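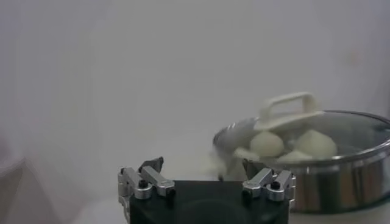 Angharad Lloyd 读了上一期报告以后来信问：厨房的锅和盖子都换了，钱用在这里值不值得，来吃饭的人能不能感觉到差别。她的问题我想放在本期报告的前面回答，因为它和我们这几个月的工作关系最大。

我的回答是值得，但是有一部分还要再看。原来的锅盖是不透明的，做饭的人想知道里面的情况，就要把盖子打开，蒸汽跑掉，时间也变长。现在用不锈钢锅配玻璃盖，不打开也能看见里面的东西。盖子上的把手是白色塑料的，拿起来比较顺手。来吃饭的人大概不会注意到锅，但是他们会注意到开饭准时了。

## 一、本期完成的工作

Wovthorpe 社区厨房从九月到十一月一共供应了 950 份热餐，其中 689 份在厨房里吃，其余的由家属或者邻居带回家。登记过的家庭现在是 51 户。上期报告里我写过，带走的份数记录得不够完整，本期已经改为每次开饭以后当场登记，所以这个数字比以前可靠。

烹饪课上了 14 次。每次课先讲怎样洗手和分开生熟食物，然后大家一起做一道主食和一道汤。内容比计划书里写的简单一些。我们原来准备教烤的菜，后来发现很多家庭没有烤箱，就改成蒸和煮。这个改动在十月和 Nerys Voyle 商量过，她同意，并且请我在报告中说明。

## 二、器具的购买和使用

锅具是向 Hindley 订的，储物架是向 Kikatwood 订的。锅具按时到了，储物架晚了两个星期，所以有一段时间干粮还是放在地上的塑料箱里。现在架子已经装好，米、面粉和豆类分层放，最下面一层放水。

使用中有两个问题需要报告：

- 玻璃盖比原来的盖子重，年纪大的学员单手拿有困难。我们已经要求开盖的时候旁边要有人帮忙，并且先把炉火关小。
- 洗碗池边上的台面太窄，盖子洗完没有地方放。目前把它们竖着放在晾碗架的后面，这个办法不太好，容易滑倒。

第二个问题，我希望用器具一项里剩下的钱买一个专门放锅盖的架子。金额很小，不需要改变预算的总数，但是按照协议，换用途要先得到你们的同意。请在下次付款以前回复我。

## 三、没有完成的部分

计划书里有一本小的食谱，应该在十一月印出来。文字已经写完，翻译还缺三道菜，所以推迟到一月。推迟的原因主要在我这里：我把校对的时间估计得太短了。印刷的费用没有变化，Gronow 印刷所答应保留原来的报价。

晚间的课只试了一次，来的人很少。学员说晚上六点要照顾孩子，下午两点更方便。下一期我们不再安排晚间课，把这几次移到下午。

## 四、下一期的安排

一月继续每周供餐，课程从面食开始，包括馒头和包子，这是学员自己提出来的。面团发酵需要的时间比较长，所以上课以前要有人提前一个小时来和面，目前由我和另外一位同事轮流做。食谱印好以后，给每个登记的家庭一本，另外寄两本给你们存档。

支出明细和收据的复印件在附件里。运费一栏有一张收据字迹不清楚，我已经请 Hindley 重开，收到以后补寄。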